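Buying arms on a small budget: a talk with Danica Kollár

Posted 24th April

Danica Kollár had her spreadsheet open before I sat down. She runs the equipment side at Jerel, a small lab that does contract work on picking and placing things. Mostly soft things, mostly for food and toy packers. She had a call coming up and kept one eye on the clock, so apologies for the jumps.

First question was the obvious one. What do people get wrong when they buy their first arm?

"They buy the arm," she said. "They see a price, they get the price approved, and then the thing shows up and there's no gripper on it. No mount. No cables long enough. Nothing to bolt it to."

Her rule is to put the arm on line one and then leave a lot of blank lines under it. Gripper, finger pads, spare finger pads, camera, camera stand, table, shelving, power strips. She says the shelving always gets laughed at in the budget meeting and always gets bought later anyway, at a worse price, by someone in a rush.

Finger pads came up a lot. More than I expected. Jerel goes through them quick and she used to order them one set at a time. "Stupid. You pay shipping every time and you loose a day waiting." Now they come in a big order, 167 at a go, and sit in a drawer. The supplier is a shop called Tilano, who also sell her brackets and the bolts that go with them.

Does the color matter? She shrugged. Bright is good, she said, easier to find one on the floor.

I asked what she'd cut if the money got tight. Not pads. Not cameras either. She would cut the props. Lots of labs spend real money on test objects, fancy ones with data sheets, and in her view most of it can wait till year 2.

"Play food. Cups. Bits of paper. Go to a toy store with fifty bucks. If your arm can't put a toy sausage in a cup you're not ready for the customer's part, and if you break the sausage, who cares."

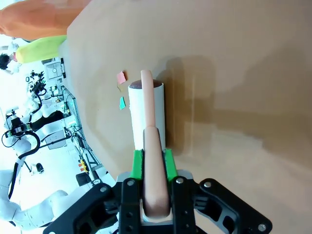 The toys go on the company Visa and she doesn't even log them as equipment. They're supplies. This matters more than it sounds, she said, because at Jerel anything over $498 has to go through a purchase request and a second signature, and that adds weeks. So she plans around the line. Small stuff under it gets bought as needed. Everything over it goes into one request, twice a year, the next one in May.

The second signature is Zbigniew Pawlak's. He joined us for the last bit, coffee in hand, and he has opinions on service contracts.

"Read what the visit costs," he said. "Not the contract. The visit." Their first contract looked cheap, but travel wasn't in it. One joint fault and the travel bill was bigger than the repair. They switched to a firm named Berhe, pays more per year, travel included, and the number in the budget is now the number they spend. He likes that. He said it a few times.

On how many arms to buy: Kollár wanted 5 from the start, Pawlak wanted one. They got 2 and added from there. Both of them now say two was right. With one, any fault stops all the work, and you can't strip it for a part to see if the other one is really broken. With five on day one they'd of had no people trained to run them, and a warranty clock ticking on machines still in the crate.

"Warranty starts on delivery," Kollár said. "Put that in your article. Delivery, not power on." So stagger the deliveries. Ask for it in writing. Her vendor said yes right away, she'd just never asked before.

Same make for every arm? Yes. Strong yes from both. One set of spares, one set of cables, one way to mount a gripper. She turned down a cheap used arm last year over exactly this. Good arm, wrong flange, would have needed its own everything.

Floor space I nearly forgot to ask about. Her answer was to tape it out. Full reach, all the way round, then room for a person to get past with a chair. She budgets tables bigger than the job needs. Tall people complain about the height, short people complain about the height, buy the adjustable ones if you can.

And staff time? Pawlak jumped in here. Setup hours never make it into the quote. He now adds roughly a third on top of whatever the vendor says for installation, and so far he has been a bit under every time.

Kollár's call came in at that point. She held up a hand, muted it, and gave me one last item for the list: labels. A label printer and a lot of tape. Every cable, both ends, the day it goes in. They did the first arm without and she spent a whole afternoon behind the rack with a flashlight, tracing black cables by feel.

Next month I'm talking to Pawlak again, this time about leasing, which he is against.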